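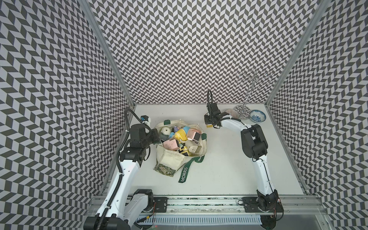
Canvas tote on the white table

How do you get a canvas tote clean without wrecking it?

Last updated 12 Jul 2019

Nayeli Guzmán
I carry a plain canvas tote to work every day and the bottom has gone gray, plus there's a pencil smudge inside the size of my hand (I throw everything in there loose, I know, I know). My last one went in the washer on hot with the towels and came out so small I gave it to my niece for her dolls! Can I wash this one at all or am I stuck with a dingy bag? The tag is long gone so I can't check what it says.

Theresia Moser
Cold water, by hand, every time. Turn it inside out first and shake the crumbs out of the corners. I go over the pencil marks with a plain white eraser while the bag is still dry, then rub in a little dish soap with an old toothbrush and let it sit while I have my coffee. Rinse until the water runs clear. If the handles are a different color, wash a corner of one first and press it on a white rag, and if color comes off keep the handles out of the sink completely.
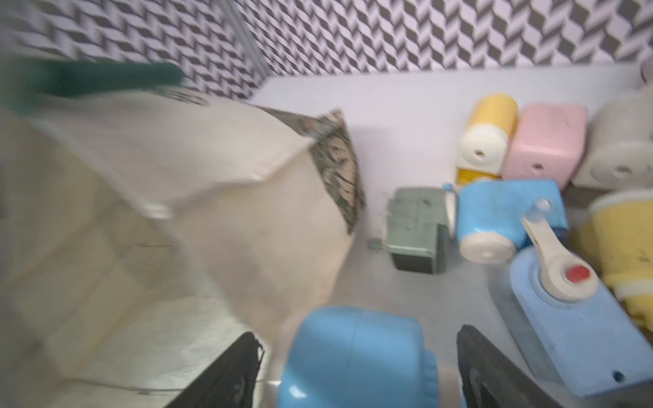
Then comes drying, and this is where most people shrink theirs. No dryer, not even on low! I pull mine back into shape with my hands, stuff a towel inside and leave it on a rack by the window overnight. It'll be stiff and wrinkly in the morning, so iron it while it's a tiny bit damp. I've had one from the Bisville market since I moved here and it still holds a full load of groceries.

Jacinto Quintero
I just machine wash mine at 40 with the jeans. Shrank a little, who cares, it's a bag. Don't use bleach though, mine went yellow.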